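Revised handling rules for the shared arm benches

The second edition of our handling rules for the arm benches takes effect in June 2024. Nerys Morgan and Crisanto Lumbao did the rewriting, working from the notes people left in the bench log since February. Most of the text is unchanged. The parts that differ are set out in this item, and the full version is in the binder at each bench and on the Dostura share.

Soft objects now have their own section. The first edition treated a plush toy the same way as a block or a cup, with one grip force limit for everything. Under the new rules, soft items start at the lowest force setting. The operator raises it one step at a time until the object holds through a slow lift, then writes the setting on the object's card. If seams or sewn-on tags are likely to sit between the fingers, pick another grasp point. A tag that catches in a finger joint counts as a stoppage and goes in the log.

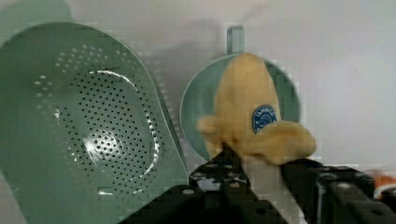

Kitchenware and other rigid props used as background must stand so that they can't tip into the path of the arm. Anything that leans has to be checked by hand before the first run of a session. Shiny plastic is allowed, but if glare shows up in the wrist camera view, make a note of it with the session so that whoever labels the data later knows to expect it. Don't move a lamp in the middle of a session to get rid of it.

The speed rule has been tightened. With a person inside the marked line, the arm is in hold. Creep speed is no longer accepted as a substitute. Hefin Rees raised this after the February review, and all 5 bench leads agreed to it. The stop button must be within reach of the operator's free hand, and it is tested at the start of each session and again after any break longer than 90 minutes.

Logs are kept for 12 months. Entries need the operator's initials, the bench, the object card number and the reason for any stop. "Misc." will be sent back.

People who signed the first edition need to sign again before their next booking. New operators still do two supervised sessions, and one of them must now include soft objects. Caradog Humphreys has the sign-off sheets. Questions about the grip settings go to Ataahua Hinds, and corrections to the text go to Nerys.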